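Motholm village hall -- autumn walk-round, Mon 1 October

Same list as last time, with my comments after each line. Anything marked LOOK AGAIN I'll do myself before the jumble sale. Anything marked BUY wants a yes from somebody with the cheque book, please!

Front door and porch
Opens outwards freely: OK. Stiff at the top, but it was stiff in March too and it's no worse.
Mat flat: OK now. I've turned it round so the curly end is under the bench.
Porch light: LOOK AGAIN. Came on, went off, came on. I've tried a new bulb and it does the same thing, so I think it's the fitting.

Fire things
Extinguishers on their hooks: OK, all in date. The kitchen one had a tea towel hung over it (you know who you are).
Fire blanket: OK.
Back exit clear: NOT OK when I got there, OK when I left. Stacked chairs again. Please, please put them in the side room, even if you're in a rush and it's raining.
Alarm test: OK, very loud, frightened the toddler group and I've said sorry.

Kitchen
Urn flex: OK, no splits. It's the old Bianchini and it still boils faster than I can find the cups.
Fridge: reading a bit warm. I've turned it down a notch and will check again.
First aid box: BUY plasters, only 2 left. Plenty of slings, goodness knows why. 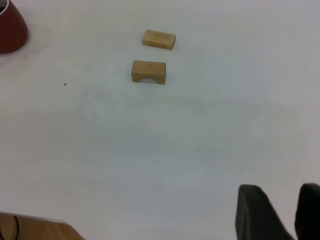 Tables and chairs
The folding tables are the ones I worry about most, what with fingers. Every catch got pushed in and pulled out, and I leaned on each table with both hands. One of the long Emmont ones rocks, and I'd like a bit of wood screwed under the short leg. A small plain block like the pale one lying on the white tabletop would do, sawn thinner if need be. Don't use folded beer mats, they slide out. The chairs are all sound apart from one with a split seat, now in the shed with tape across it.

Main hall
Floor: OK. Sticky patch by the stage mopped off.
Curtains clear of heaters: OK, tied back with string. BUY proper hooks.
Stage steps: LOOK AGAIN. The white edging is lifting on the bottom step and it's just where your toe goes.
Capacity notice: fell down, stuck back up.

Outside
Gutters: full of leaves already. I rang Cirwood and the price for the lot is £38, so I said yes before they changed their minds.
Bin store: OK, gate latch oiled.
Car park: the pothole by the hedge has grown. Cone put in it -- please leave the cone in it.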